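Trutuscombe Library Adds Block Play Corner to Children's Room

The Trutuscombe Public Library has opened a block play corner in its children's room, completing the first stage of a plan to provide more hands-on activities for families. The corner is open during regular library hours and does not require a reservation or a library card.

The collection was purchased with a grant of $2000 from the Burnesel Fund, which supports early learning programs in the county. It includes building blocks in several sizes, sorting trays, and a set of low wicker furniture supplied by Pridano, a local furnishings company. The library selected wicker pieces to match the reading chairs already in use near the picture book shelves.

Children may build on the floor mat or on any of the woven surfaces. Library staff will return the blocks to their bins at noon and again before closing. Families are asked to leave finished structures in place if other children are still playing with them.

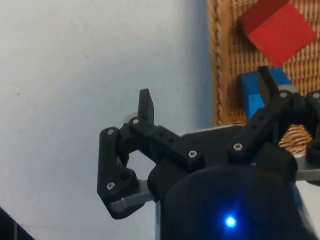
Colored blocks on a woven wicker surface.

The new corner occupies space previously used for magazine storage. Back issues of children's magazines have been moved to the second floor and remain available on request at the information desk. The walls were repainted in November, and new lighting was installed shortly afterward.

Up to 12 children may use the corner at one time. During busy periods, staff may ask families to limit visits to 40 minutes. Children under six must be accompanied by an adult. Food and drinks are not permitted in the area, although water bottles with lids may be kept on the bench by the entrance.

A guided building hour for preschool children will be offered each month beginning in January. Sessions will begin at 10:30 a.m. and will include a short story followed by open play. Registration will be available at the front desk and by telephone.

The Villanueva Branch is expected to receive a similar collection in the spring. Until then, a smaller set of blocks may be borrowed from the main library for use at home. Each set is lent for two weeks and may be renewed once.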